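Posted in: People & Work
25/06/2022 - by the Vallatlow editorial desk

The man who still repairs the clocks of Karholm

Uwe Kasten is 67 years old and has repaired clocks since he was a boy. He learned from an uncle in Sodholm, who gave him an alarm clock and told him to come back when it was running. "It took me the whole of October," he says. "My uncle never helped me. He only asked each evening if I had eaten."

Later he worked for the Seidel workshop, where every repair was written by hand in a thick book. His own last entry has the number 2479. It was a kitchen clock, and he remembers that the owner complained about the price.

I asked him if young people still bring clocks. "They bring the clock of the grandmother," he answers. "They do not want to know the time, they want to hear the sound again." For such a job he needs six weeks, sometimes more - the small springs are hard to find now.

We talked a long time about oil. Kasten thinks most clocks are killed by too much of it.
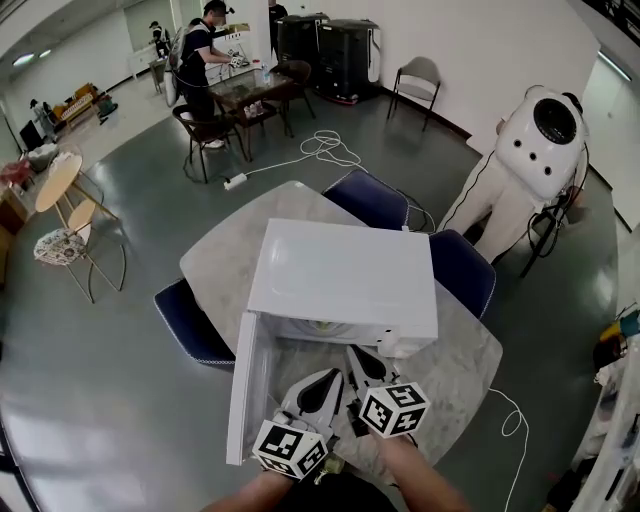
The microwave on the marble table, door open.

At home he owns only one clock, and it is five minutes fast. "My wife likes it so," he says. He will keep the shop open through next winter, and then he will see.

Comments

marta_k: He repaired my father's wall clock. It still runs well.

Oldspring65: Which oil does he use? Please ask him next time.

Henny: Five minutes fast, same in our house!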